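10 April 2019

Vollar app, build 684, mobile bench.

Picked up where Kieran Tindall left off. Login screen still hangs on the older Zudberg handset when it comes back from sleep. Fine on the newer one. Cleared cache, reinstalled, same again. Log shows the Notix push service asking for a token twice, second request never returns. Kieran had the same in December and put it down to the wifi. Not the wifi. Tried on mobile data, no diffrence.

Turned off push at startup, ran 100 wake cycles. 2 hangs. Before that it was 28. So better but not gone, something else in there as well. Maybe the map tiles loading?? Check.

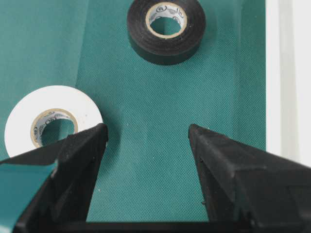
Battery test next, both handsets on the long run overnight, screen on, Mapplebeck skin loaded. Need to be able to tell the leads apart this time, last run I logged them the wrong way round and had to bin the lot. Black tape on the older phone's lead, white on the newer one. Pleese leave them on till I've pulled the logs.

Settings for the run: brightness half, bluetooth off, auto update OFF (check twice, it turns itself back on after a reinstall). Location on.

To do
- ask Notix if the double token request is known
- rerun wake cycles with map tiles off
- send Kieran both logs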